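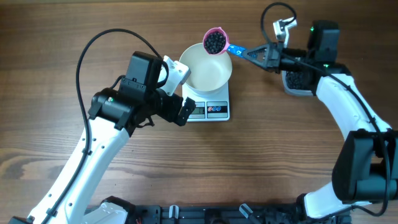
Ineke Jacobs wrote in to ask why her pour routine kept stopping short when the number on the scale was plainly nowhere near the target, and whether she should just crank the tolerance up until it quit complaining. Please don't! I did the same thing my first week with Rorna and ended up with a routine that said "done" to pretty much anything. Her trouble was in the settle window, and that's what we're going to set up in this section.

4.3 Setting up the weigh-and-pour routine

I'm assuming you've already finished 4.2, so both arms are homed and Trevness (the perception module) can find the bowl and the cup in the head camera view. If Trevness is still drawing its bowl outline off to one side, go back and redo the camera alignment. I know, it's dull, but everything below leans on it.

You'll want something dry and pourable for this. I use small black beans, with a spare tub of them parked under the right arm so the cup can go back for more.

1. Open the Rorna console and load the profile called pour_basic. Save it under your own name before you touch anything (the updater overwrites the stock profiles, and yes, I found that out the hard way).

2. Put the empty bowl on the scale and leave the scale's buttons and display uncovered at the front. The left arm needs a clear way in to the buttons.

3. In the Tasks tab, assign "press" to the left arm and "pour" to the right arm. Both default to the right arm, and I have no idea why.

4. Run Teach Button. Jog the left gripper until the tip is hovering just over your tare button, then hit Store. Store the hover point only. The press itself is a separate move, and its depth lives in the Press settings.

5. Set the target. For a first run I'd go with 100 grams, which is small enough that you won't be sweeping for long if it all goes sideways.

6. Set the settle window to 400 ms. This is how long the reading has to hold still before Rorna believes it. Ineke had hers at zero, so every bean that bounced in the bowl counted as a real reading and one lucky spike was enough to end the pour.

7. Leave tolerance at 2 grams for now.

8. Click Dry Run. The arms go through the whole motion with the cup empty, at slow speed. Watch the wrist cable on the pouring arm as the cup tips, and if the loop pulls tight, lower Max Wrist Roll and run it again.

9. Fill the cup, click Run, and keep a hand near the stop button.

Caution: Never reach in to straighten the bowl while the routine is paused. Paused still means powered, and the left arm will carry on to its next point as soon as someone clicks Resume. Use Stop, wait for the console to say Idle, then fix your bowl.

Note on reading the display: Rorna can get the weight from the camera or over a cable, if your scale has a data port. The camera way is fine for getting started, but small digits go mushy fast, and Trevness would sooner guess than say it can't tell. Turn on Reject Low Confidence in the Hinojosa panel (that's the planner, the panel's a bit buried, look under Advanced). With that on, the pour holds its angle until a clean reading comes in.

If you see error 163, the planner couldn't find a path that keeps the two arms apart. Nine times out of ten the left arm is still parked at the button. Add a Retract step after the press and try again. If it keeps coming back, slide the scale a little farther from the arm bases and rerun Teach Button, as the old hover point won't be any good once the scale has moved.

Logs from each run end up in the Flidel folder, sorted by start time. Rename the good ones right away or you'll be hunting for them later. Tuning the tilt speed is in 4.4.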